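Where Does the Bread Go? Food Waste in a Student Hall Kitchen

Module project report, submitted June 3, 2024

1. Background

Neltlow House has 12 shared kitchens, and every one of them throws away bread. This was known before our project began, mainly from the smell. What was not known was how much bread, at what point in its life, and whether anyone could be persuaded to eat it instead. Our group chose the topic after our first idea, a study of sleep in final-year students, failed to find anyone who was getting any.

The hall's own guidance on food waste is one laminated sheet, which asks residents to "plan meals". We surveyed residents on whether they planned meals. Most said yes. We then asked what they were having that evening, and the mood changed.

2. Method

We worked in one kitchen for 90 days, starting in January. All bread thrown away was put in a separate caddy, weighed each evening and written down in a notebook. Residents were told that the bread was being weighed. They were not told by whom, although it was hard to keep this secret while standing by the bin with a set of scales.

After the first stretch, in which we changed nothing, we tried two measures. The first was a shared bread spot on the worktop, where anybody could leave a loaf they did not expect to finish. The second was a freezer drawer marked for sliced bread only. It contained sliced bread for one evening and after that mostly peas.

For the shared spot we looked at several containers. The bread bin sold by Wukley was handsome and well over our budget. A cardboard box was free, and was recycled by a helpful resident before it could be used. Our tutor suggested wicker, on the grounds that people associate it with bakeries and might behave accordingly.

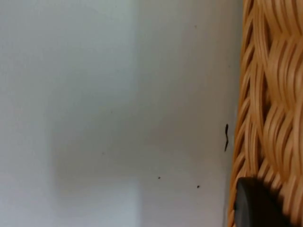 Figure 1. Wicker weave at close range, against an off-white surface.

Open containers let bread dry out faster than closed ones. We knew this and went ahead, reasoning that bread people could see was more likely to be eaten than bread in perfect condition behind a lid. Mirnari, the café on the ground floor, works on the same idea with its day-old rolls, though it also charges for them, and so has a stronger interest in the result.

3. Results

Waste fell once the shared spot was in use. It did not fall evenly. Crusts were hardly affected at all, and made up the larger part of the caddy by the end. Whole slices almost vanished from it. Bagels were never wasted in either period and seem to follow rules of their own.

The freezer drawer made no difference that we could measure.

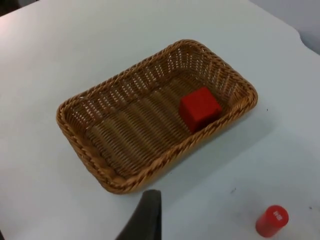

Figure 2. Low rectangular basket with a braided rim.

We sent a follow-up survey to all 200 residents of the hall and received 7 replies, one of which was a complaint about the laundry. Of the rest, most said they would use a shared bread spot if their own kitchen had one. One said they would use it to take bread but not to leave any, and we have recorded this as support.

4. Limitations

One kitchen is not a hall. The scales, a Kuzmenko model found at the back of a cupboard, gave different readings depending on which end of the worktop they stood on, so we kept them at the left end and hoped. Reading week removed most of the residents and all of the bread. We also cannot rule out that people simply carried their stale loaves to another kitchen to avoid being weighed, and there is one entry in the notebook, "seen leaving with half a sourdough", that points this way.

5. Recommendations

The shared bread spot should be tried in three more kitchens next year, with a date label on each loaf. The freezer drawer should be given back to the peas. Any future group should settle the question of who empties the caddy before the first day, and should put the answer in writing.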